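**Willora 다지형 그리퍼 시스템**
식기 회수·분류 공정용 자동화 설비 / 공급: Trinberg

Willora는 구내식당, 병원 급식소, 호텔 주방의 식기 회수 구역에 설치하는 다지형 그리퍼 시스템입니다. 컵과 그릇처럼 크기와 놓인 방향이 일정하지 않은 용기를 집어 세척 랙에 옮기는 작업을 담당합니다. 기존 회수 라인의 작업대를 그대로 사용할 수 있으며, 별도의 정렬 장치를 요구하지 않습니다.

## 작업 방식

회수대에 도착하는 컵은 바로 서 있는 경우도 있고 누워 있는 경우도 있습니다. Willora는 용기의 자세에 따라 손가락의 벌림 폭과 접근 각도를 달리하며, 각 동작은 현장 적용 전에 시뮬레이션에서 먼저 검토합니다. 검토 결과는 도입 기관의 담당자에게 제공되고, 담당자는 자기 작업장에서 쓰는 용기의 치수를 기준으로 동작의 수정을 요청할 수 있습니다.
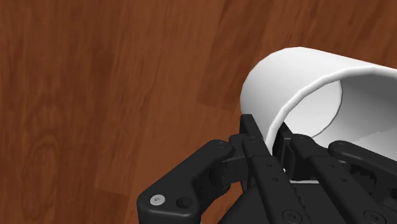 *그림 1. 옆으로 누운 흰색 컵의 테두리 쪽에 위치한 그리퍼 손가락(시뮬레이션 화면)*

손가락 모듈은 나사 체결식으로 구성되어 현장에서 분리할 수 있습니다. 점검 주기는 2주이며, 점검 항목은 관절부의 유격, 기어의 마모, 체결 나사의 풀림입니다. 점검 기록은 제어반 화면에서 입력하고 열람합니다.

## 근무자의 업무 변화

Sadenero 급식센터는 3월부터 회수 구역에 본 설비를 운영하고 있습니다. 해당 구역의 근무자 17명은 설비 도입 이후에도 전원 같은 부서에서 근무하며, 컵을 손으로 집어 랙에 꽂는 반복 작업의 비중이 줄었습니다. 그 대신 파손 용기의 선별, 랙 교체, 설비 정지 시의 복구 업무가 정규 직무에 포함되었습니다.

업무 전환에 앞서 모든 근무자는 27시간의 교육을 이수합니다. 교육 과정에는 비상정지 절차, 손가락 모듈 교체 실습, 오류 메시지 대응이 포함됩니다. 교대 조장은 라인 속도를 낮추거나 수작업으로 전환할 권한을 가지며, 이 경우 사전 승인은 필요하지 않습니다.

Trinberg의 현장적용 책임자 Ewan Moncrieff는 "속도 설정은 그 라인에서 일하는 분들과 함께 정합니다. 초기 설정값을 그대로 두고 철수하는 일은 없습니다"라고 밝혔습니다.

## 공급 조건

| 항목 | 내용 |
|---|---|
| 기본 구성 | 그리퍼 본체, 제어반, 예비 손가락 모듈 2조 |
| 처리 용량 | 1교대당 컵 3,140개 |
| 소프트웨어 | Vidal 동작 편집기 |
| 설치 장소 | 실내 건조 구역 |
| 교육 | 27시간, 설치 비용에 포함 |

유리 용기와 손잡이가 긴 조리 도구는 기본 사양의 취급 대상에 포함되지 않습니다. 해당 품목의 취급을 희망하는 기관은 견적 요청 시 용기 견본을 함께 제출하여 주시기 바랍니다.

자료 기준일: 2018년 9월 22일 토요일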